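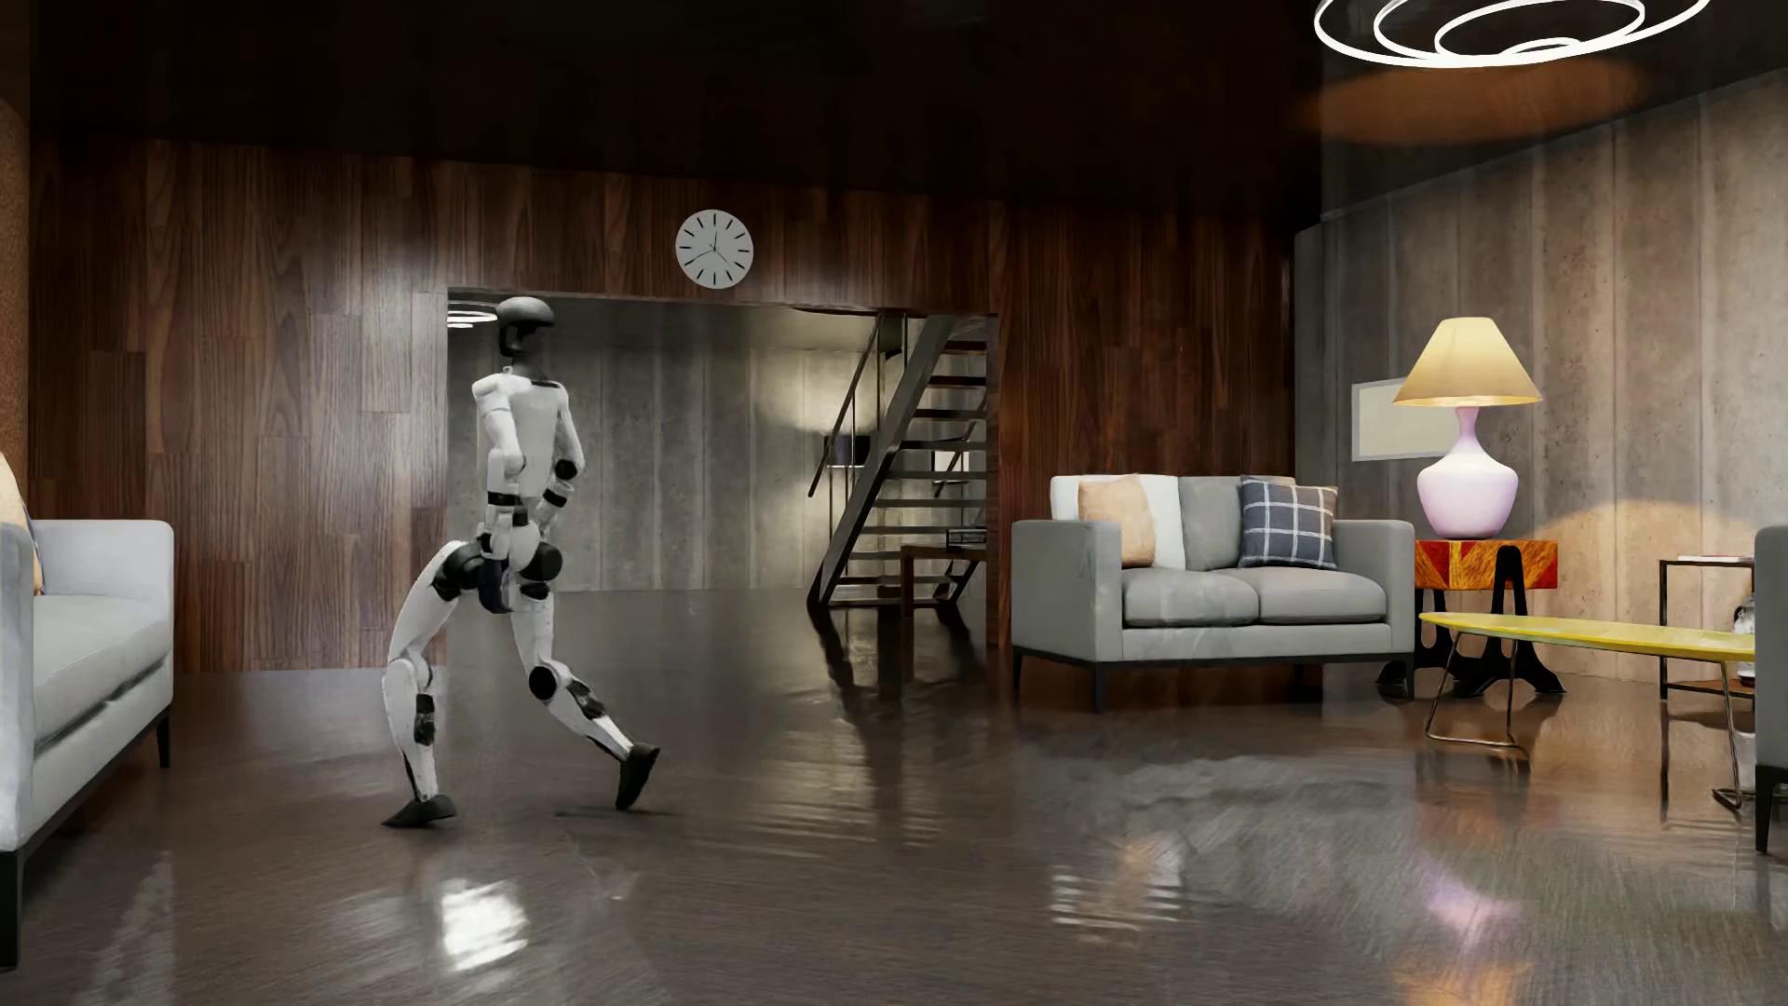
**Welamow student competition in simulated household robotics opens for registration**

Registration is open for the Welamow Challenge, a simulation-only competition in household navigation for humanoid robots. The competition is open to secondary school and college teams of up to five students. Entry is free. Teams need no robot hardware, and all qualifying runs are submitted as controller code and executed on the organizer's servers.

The Challenge is run by the Trunerden student robotics program, with technical support from Brurton, which maintains the simulation server and the scoring software. Registration closes at the end of January. Qualifying takes place in February and March, and the final is scheduled for May.

**Task**

Each team writes a controller that walks a simulated humanoid through a furnished living room. A run starts at a point drawn from the published start list and ends when the robot stands still inside the goal area, falls, or reaches the time limit. Teams receive the goal position at the start of the run. Furniture positions are not supplied and must be obtained from the robot's own sensors.

The competition room is named Pitkänen and is new this season. It has a dark herringbone floor with a high-gloss finish, light gray seating, a long oval coffee table in yellow, and an opening to an adjoining space with a staircase. The staircase is outside the task area. A robot that places a foot on it ends the run with the score earned up to that point.

The previous season used a room with matte flooring and even lighting. Student controllers performed well in it, and the technical group considered the perception part of the task too easy to separate the leading teams.

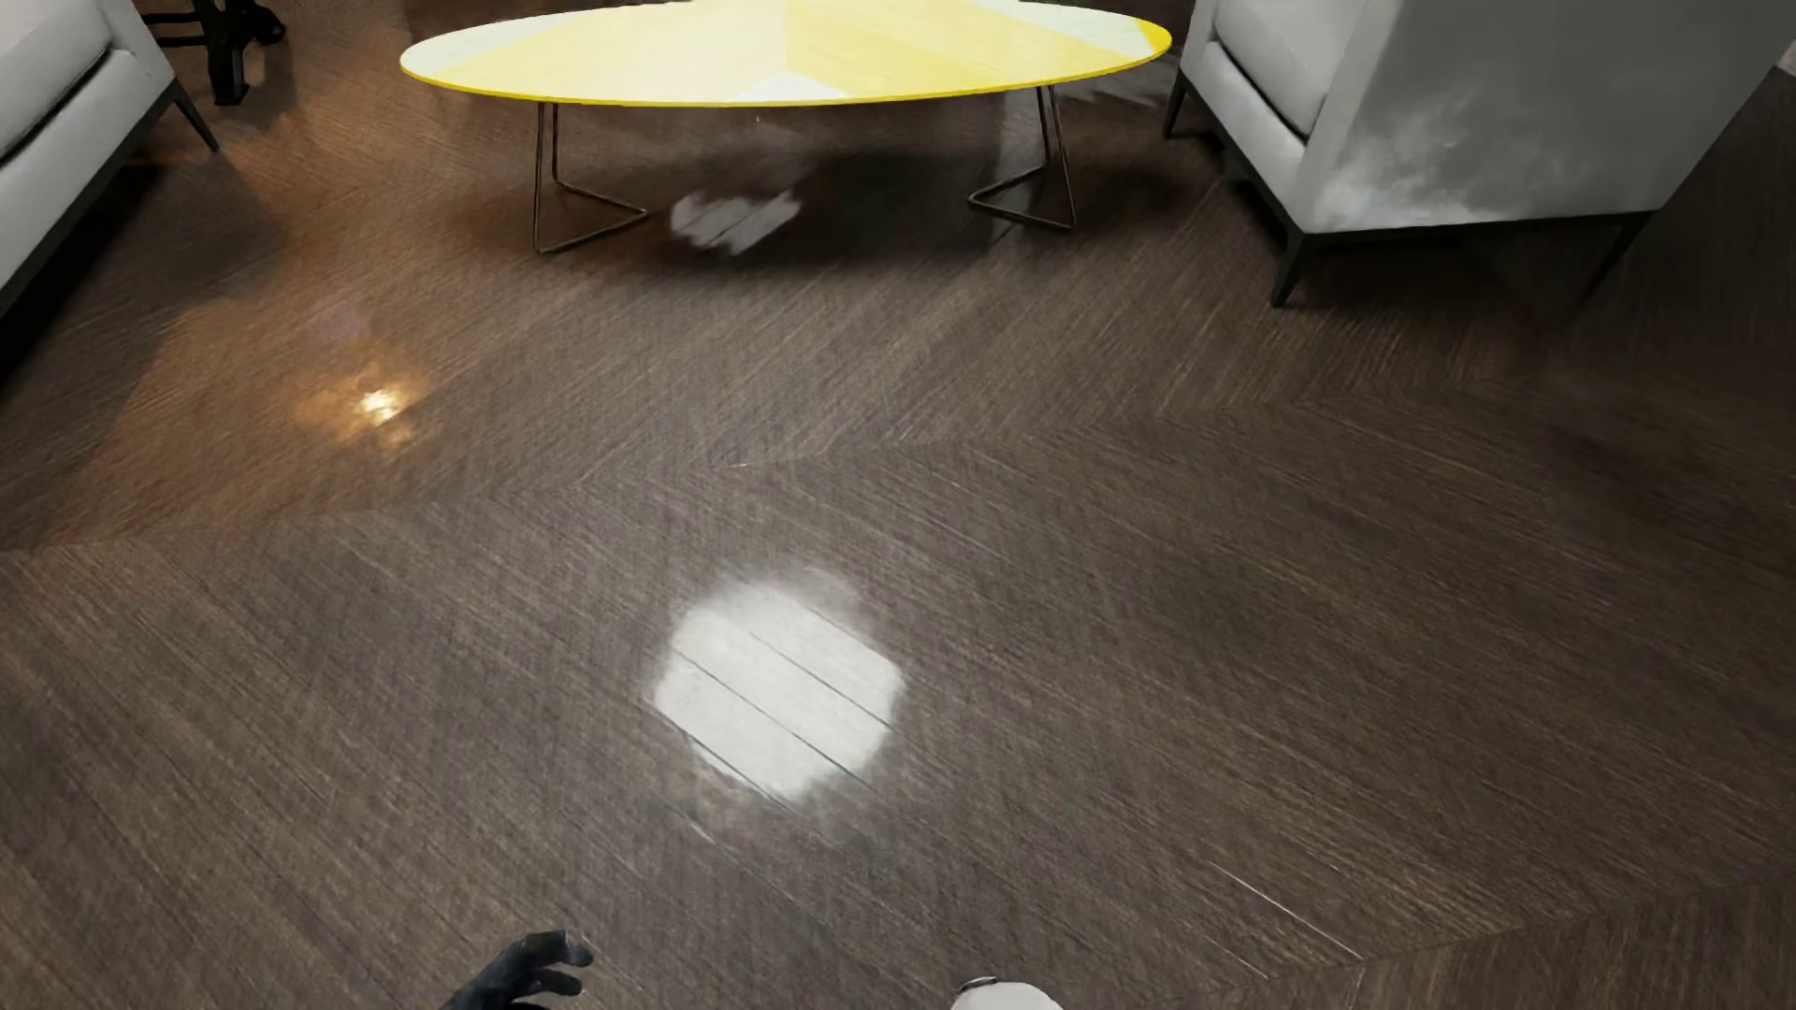
Floor reflections are the main change in difficulty. Lamps and ceiling lights produce bright spots on the polished surface, and these shift as the robot's viewpoint moves. A controller that classifies every bright region as an obstacle will stop or take long detours. One that ignores bright regions altogether risks missing pale furniture. Thin furniture legs are the second difficulty, particularly at low depth resolution.

"Most of last season's entries used a fixed brightness threshold to find free floor, and that was sufficient in the old room," said Pascal Rey, technical lead of the Challenge. "We ran those same controllers in Pitkänen before announcing it. Of 12 finalists' controllers, seven did not reach the goal on the first start position. The walking was fine in every case. The floor segmentation was what failed."

**Scoring**

Every submission is run from 12 start positions. Points are given for reaching the goal, for time, and for path length. Points are deducted for contact with furniture – a brushed sofa arm counts the same as a direct collision. Arm and hand contacts are included. Teams that let the arms swing freely should allow for this when planning clearances.

A fall ends the run but does not cancel points already earned. Ties are broken by total contact count, then by total path length.

**What teams receive**

Registered teams receive the following:

- the Pitkänen room and the robot model, for use on their own computers
- a reference walking controller with adjustable step length and turning rate
- a set of 537 labeled floor views for training and testing segmentation
- a copy of the scoring software, identical to the version on the server

The reference controller may be used unchanged. Teams may also replace it in whole or in part. Trained models are permitted if the training script is included with the submission. Calls to outside services during a run are not possible, as the server has no network access.

**Format of the final**

The seven highest-scoring teams advance to the final. Finalists will run their controllers in a modified version of the room, with furniture moved and lighting changed. The modified room will not be released in advance. Each finalist team also submits a written report of no more than five pages covering its perception method, known failure cases and division of work. The report counts toward the final score.

**Registration**

Teams register through the Welamow competition page. One adult contact is required for each secondary school team. Schools may enter more than one team, provided no student is listed twice. Files are released to each team when its registration is confirmed, and practice submissions are accepted from that point on.

Technical questions should be sent to Pascal Rey through the contact form on the same page. Answers affecting the rules will be published to all registered teams.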